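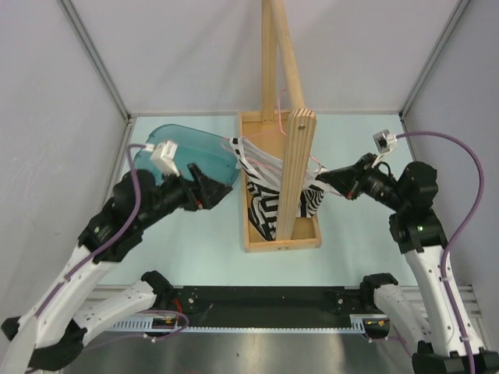 The lease on the drying house ran out in January, and the new owners wanted a humidity record for every room before they would sign. Kieran Ó Ceallaigh was given the job for the reason that he owned the instrument, a Zerumell hygrometer in a brass case, which he had calibrated twice against saturated salt and trusted to within one percent.

He began at the north end of the building. The procedure was simple. He closed the door, hung the hygrometer from the center hook, waited 15 minutes and wrote down the figure. Then he opened the vents and repeated the reading. The first four rooms gave figures between 52 and 58 with the vents closed, and a little less with them open. He recorded them in pencil.

The fifth room read 70.

He checked the walls with a flat hand and found no damp. The floor was brick on sand, the same as the others. There was one window, painted shut. He opened the vents, waited, and read the dial again. It still said 70.

Ó Ceallaigh carried the instrument into the corridor, where it fell to 55 in the normal time. He carried it back and it rose. He wrote both figures down and underlined the second.

The owners had bought the place through an agent in Loltville, a man called Barajas who answered the telephone on the first ring and disliked detail. Ó Ceallaigh called him from the office at noon.

"Is it wet in there?" Barajas said.

"No."

"Then put down what the others say."

"The others say something else."

"That's what I mean. Put down that."

Ó Ceallaigh said he would take a longer series. He returned with a chair, a lamp and a thermos and took a reading every quarter of an hour until evening. The temperature in the room dropped by six degrees over that period. Relative humidity should have climbed as the air cooled, by an amount he could look up, and he looked it up. The needle stayed where it was.

On Wednesday he brought a second instrument, a Celumis recorder with a paper drum, borrowed from the seed store. He set it on the chair, wound it and left it overnight with the door locked. In the morning the trace was a straight line at 70, except for one place, shortly after 3 a.m., where the pen had dropped to the bottom of the scale and come back. The drop was as narrow as the pen could draw.

He measured it with a ruler anyway. Then he wound the drum again and stayed.

The building was quiet after the boiler went off. He had run 200 feet of pipe through it as a young man, and he knew the order in which the joints would tick as they cooled. North end first, then the long stretch over the corridor, then the elbow above the fifth room. He listened for the elbow. It came a little before three.

The lamp was on the floor. He was looking at the pen when it fell. His lips dried, and the skin on the backs of his hands went tight, and there was a smell of hot linen, very strong, as there had been when the house was working and all five rooms were full. He breathed in once. The pen went back up to its line.

He waited until the drum had finished its turn. Then he took off the paper, dated it, and sat at the office desk with the form in front of him. It had one box for each room and a narrow column for remarks. In the fifth box he wrote 70. In the column he wrote "steady," crossed it out, and wrote "in use."

Barajas telephoned at nine to ask what that meant. Ó Ceallaigh read him the figures for all the rooms, in order, and asked where he should send the chart.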